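Stoltholm Travel Club
Minutes of the August planning meeting

Meeting opened at 6:30 p.m. with 9 members present. Liya Worku chaired. Wael Ouali took notes.

1. Previous minutes
Approved with one correction: the ferry to Trondgate leaves from the north pier.

2. Island trip
Liya has quotes from two guesthouses. Tawfik House is closer to the beach but wants full payment up front. Kurance Lodge asks for a $384 deposit and will hold four rooms until the end of the month. Members voted for Kurance Lodge, seven to two.
Action: Liya to send the deposit.

3. Walks
The cliff trail climbs 1000 feet and has no water past the trailhead. Wael suggested the shorter harbor loop for the first day – agreed. The cliff trail stays on the list for anyone who wants it.

4. Car rental
Two quotes received, both without insurance. Held over to the next meeting.
Action: Wael to ask for full prices.

5. Packing list
Last year's list stands, with sun hats and reef shoes added. Bags on the ferry are limited to one per person.

6. Other business
Library books on the islands should come back to Liya before the next meeting.

Meeting closed at 7:50 p.m. 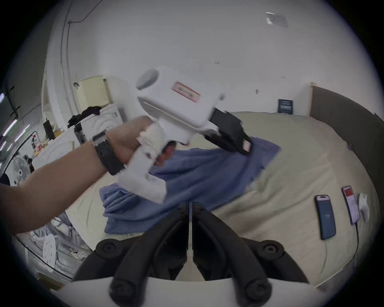
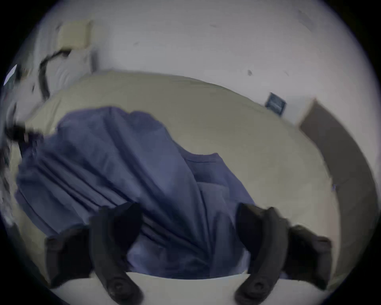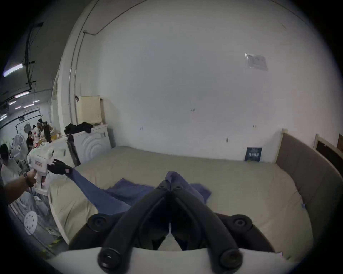 Blue cloth on the bed, three views.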